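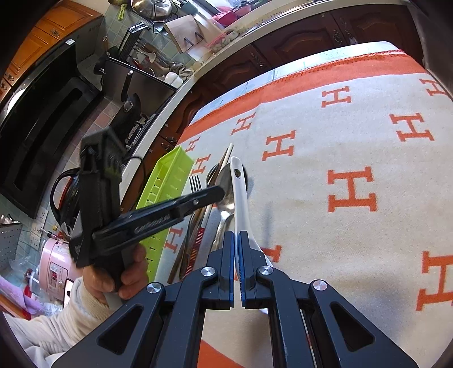
2019-02-28

Cutlery sorting, kitchen site. Notes by L. Pumphrey, comments from Emrys Jarman worked in where he made them.

Total two-handed demos now at 469, counting everything since July. Before today I went back through the last batch and threw out 20 of them. Reasons were mostly lost tracking on the left hand. In 5 the two trajectories disagreed on where the table was, by enough that I didn't want to average it away. The raw files are still on Mathias in the rejects folder. Please don't delete them, I want them for the tracking test.

Main question for this round: does the policy do better when one hand holds back while the other reaches into the bundle, or when both go in together? Emrys thinks together, as it's faster and people do it without thinking. My bet is on staggered. When both grippers are over the cutlery each wrist view is mostly full of the other gripper, and the long slotted arm covers a good part of whatever is being picked. The lime-green tray also ends up partly hidden, so the model has to remember where the slots are.

Trained two versions in Drutik overnight, same settings, same seed, only the demo split changed. Replayed both on held-out demos this morning. The staggered version has lower action error on the grasp phase. On the place phase I can't separate them. Offline error has misled us before (see the cup-stacking entry), so I'm not calling it until the arm has run both.

Things that went wrong or looked odd:

Shiny spoons. The predicted grasp point jumps between consecutive steps when the bowl catches the light. Much less of this with the chopsticks and the forks. Emrys suggested heavier brightness augmentation. Tried it on a small run and the jumping got a bit better, but the approach got slower and hesitated above the bundle.

White utensil with the hole in the handle. Against the off-white cloth it has very little contrast, and the predicted jaw opening comes out too wide. Human demos for it are fine. I think the model is going by the hole, as the error goes up a lot when I mask that end of the handle.

Table cloth. I was worried that the orange H pattern was being used as a position cue. Swapped in plain cloth crops for a quick check and placement error went up, so yes, to some extent it is. We need demos on at least 2 other cloths before anyone quotes a number from this set.

Sync. Left and right clocks still drift apart over a long session. Re-syncing at every tray reset keeps it small enough to ignore. I wrote the reset into the Elolska script so it can't be skipped - it refuses to start the next demo without it.

Finger strips. The blue strips on the jaws are holding up. Emrys wants to try a softer material. I'd like to leave them alone until this comparison is finished, otherwise we change two things at once.

To do:

Run both checkpoints on the arm, same start layouts, order shuffled. Emrys to score without knowing which is which.

Label the existing demos as staggered or together. I did the split by a distance threshold between the hands and it's crude. A demo where one hand just rests near the tray counts as together, and it shouldn't.

Ask the Fonutlow people whether their exporter keeps gripper width at full rate. Ours seems to be getting resampled somewhere and the closing edge looks rounded off.

Plain cloth and one dark cloth for the next session.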